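Shape sorter, minus the sorter

09/05/2019

Ok quick one, I have to be out the door soon and the dishes are still sitting there.
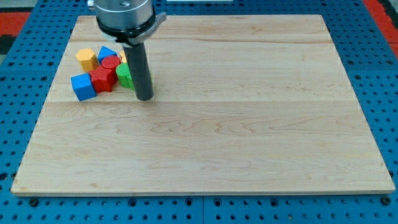

The blocks

So these are the ones I was going on about last week. Colored plastic shapes, cubes and cylinders and a star and so on, all piled up together on the maple board. They came from a swap table in Delley, in a bread bag, no lid, no box, no sorter. I paid 2 for the bag. Bjartur Bach was ahead of me in the line and took the puzzle I wanted so I got blocks instead. Fine. Good, even.

I like the red star best. The green cylinder has little ridges across the top, which my thumb keeps going back to. Everything has a bit of texture to it, not that slippery shiny plastic that shoots off the table when a kid leans on it.

The yellow hexagon is a pain to stack on if you are three. Cube on hexagon ok. Hexagon on star, no. Star on anything standing up, screaming.

The board

Maple, a few planks joined together, you can see the seam running across. I got it from the offcuts pile at Rácz, where it had been leaning behind the door so long there was a dust line on the wall. It was supposed to be for bread. Then I put the blocks down on it one morning to get them off the floor and that was the end of the bread plan.

Pale wood makes a really nice background for bright colors, I had not thought about that at all. On my old dark table you lose the blue ones completely. On this they just sit there looking like candy.

Still need to oil it. I have a tin of Hakar board oil from the spring that says wait 50 minutes between coats and I have not had 50 minutes in a row since I bought it. Maybe in September when things calm down. I keep saying that. Also one corner wants sanding, it snagged my sweater.

Cleaning them, since two people asked

Warm water, dish soap, old toothbrush. Thats it. Do the star last, the points take forever. Lay them out on a towel and turn them over once or they stay damp underneath. Don't put them in the dishwasher, my sister did hers and they came out sort of cloudy.

The bread bag went in the trash, obviously.

What we play

Mostly tipping them out and pushing them back in a heap. Really that's most of it. Sometimes "find me a blue one", which is too easy now, so it's "find me one that rolls" and then there's a long think. Yesterday she told me the star rolls "if you help it".

We also do shops. A cube costs 88, always 88, no matter what I offer. I tried to haggle and was told the shop was shut.

I would like a few more shapes – a triangle, an arch maybe – and there is a place in Jostatitz that sells odd pieces by the scoop, but it's 3 buses and I can't face it with a stroller. If anyone is going that way let me know and I'll pay you back in cake.

Storage is still not sorted by the way. Tried a shoebox, it split down the side. Tried the salad bowl, then we needed the salad bowl. At the moment they live on the board and the board lives wherever I put it down last, so dinner starts with moving blocks. Drawstring bag is probaly the answer. I have the fabric, I have the cord, the sewing machine is under the winter coats.

Right, shoes. More when I've done the oiling.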